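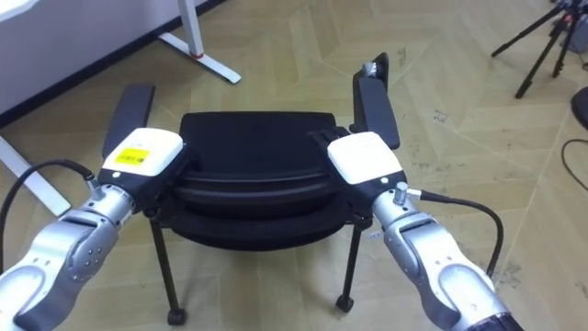 ## Granmont showroom, 31/08/2023

Kevin Echeverri and I spent two hours at the Granmont open day. Most of it went to seating. The black armchair has a wide, rounded seat and flat armrests, and it looked good on the herringbone floor. Ziad Sayegh showed us six models from Vukum and said the warehouse holds up to 3000 chairs.

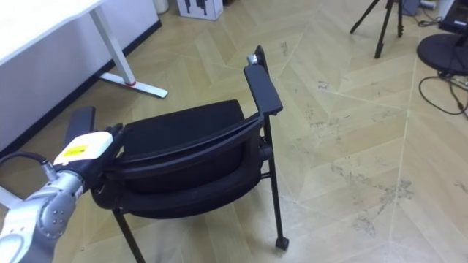
*Black chair with padded armrests, tilted - Granmont open day*

Parking is behind the building. The price list comes out in the fall.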